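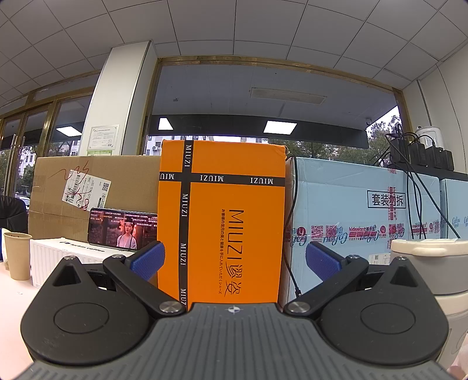 Surely a policy that has seen one parcel a thousand times just learns that parcel, was the comment left under our last update by a reader at Starham, and it has been rattling round our heads ever since, so we thought we would give it a proper answer in this issue instead of a quick line underneath.

The short version is that the reader was right, at least about our first round. For those who joined us recently, the Emum project is trying to teach an arm to pick up boxed goods from demonstrations made with a hand-held gripper, so that a person can walk up to a shelf or a cluttered counter, do the job the way they would naturally do it, and leave a recording behind that the arm can learn from. Our first training set had 800 of these demonstrations, nearly all of them made at the same two benches in the Grernine lab, with plain brown cartons on a clear surface. On those benches the results were lovely. Then we moved the arm down the corridor and it went to pieces. It closed its fingers too early on anything with a bright lid, and it seemed to take strips of printed tape for the edges of a box, which meant a good many grasps aimed at the middle of a face.

So we went out and about. Over the winter we collected another 1,724 demonstrations in ordinary places, reception areas and stockrooms and the odd kitchen, with cartons in whatever colour and condition they happened to be, taped every which way and standing among cups, phones, cables and other boxes. An orange box wrapped in black printed tape, with big blue cartons next door to it, is a much better teacher than a bare brown one, and daylight coming through a large window does no harm either. We did not tidy up first (this was harder for some of us than you might imagine!).

After cleaning, 1,429 of the new recordings were good enough to use. Most of the rest were lost to tracking, usually when a hand moved too quickly near glass, and we would love to hear from anyone who has found a tidy way round that.

What we really wanted to know was whether variety was doing the work or whether we simply had more data. To find out, we trained one version on only 551 of the new demonstrations, picked so that no place dominated, and compared it with the version trained on the full original bench set. In rooms neither had met before, the smaller and messier set did clearly better – it lined the fingers up with the sides of the box far more often, and it was less bothered by labels. It was a little worse on the old benches, and we are still arguing over how much that matters.

Groen, the arm's newest set of controller code, goes on the machine in May, and we will repeat the whole comparison then. Soft and crumpled corners are still a nuisance, and very wide cartons remain beyond the reach of the fingers however well they are taught. Do keep the comments coming – we read them all, even when it takes us an issue or two to reply.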